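4.2 Putting lids on food boxes
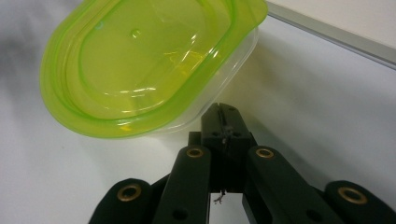 Skatumthorpe, June

Figure 2. Green lid and clear container over the white table, with the black gripper below.

Lids are a lovely test of whether machines are ready for kitchen work. A lid must meet its rim all the way round, and see-through plastic throws glare that hides the edge (Figure 2). Oyelaran and Ruppert ran 9 trials with the Cedatico policy. It closed the box in 8, far better than we had dared hope! The miss was a lid pressed down at one corner only. Stacking the closed boxes is still beyond it, and we take that up in Section 4.3.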